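# Pestton's Sunday market is moving indoors for the winter

Well, it's happening! After a summer of rumors at the bread stall, the Sunday market in Pestton is going under a roof. Starting in October the whole thing shifts from the river lot to the old Neser hall on the corner, and it stays there until the weather turns nice again.

I've been shopping at this market for 9 years and I have opinions, so bear with me. The river lot is lovely in June. In a cold rain it is a swamp with cheese in it. Last fall I lost a shoe between the egg lady and the honey table, and I still went back the next week (in boots). So I'm pretty happy about this one.

The hall has room for 50 stalls, a few more than the lot could fit, and the town has put up 2,489 dollars for new lights and a ramp at the side door. Doors open at 9, same as before. The fruit growers from the Daltden side get the long wall by the windows, and they're planning to bring grapes and late pears for as long as they last. Apples will carry on after that, plus whatever squash people still have piled up in their barns.

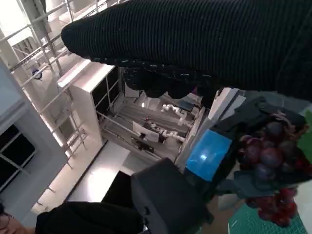
Will it cost more to shop there? Stall fees are staying where they are through the winter, and the growers I talked to said they don't plan to raise their prices over the move.

Parking is the part people are grumbling about, and fair enough. The hall only has a small lot out back, and the sellers need most of it for unloading. The town says to use the school lot across the street, which sits empty on Sundays anyway. If you're coming by bike, the racks are going by the front steps. I asked about dogs too (mine would never forgive me if I didn't) and they'll have to wait outside, sorry to say.

Hot food is the big change. There was never any power down at the river, so lunch was always a cold bun eaten standing up. The hall has a working kitchen, and Vishwakarma, the little lunch place by the station, is taking it over on market days with lentil soup, flatbreads and chai. I've eaten their soup more times than I'd like to admit and I'd walk over for that alone!

A few of the regulars are sitting the winter out. The plant people need the outdoor space, and the knife sharpener doesn't want to run his wheel inside with all those folks around. Both plan to be back by the river in spring. If you've got dull knives, get them down there before the move.

There are still 6 stalls open for anyone who makes or grows something. Sign-up sheets are at the library desk, and the first indoor market is the first Sunday of the month.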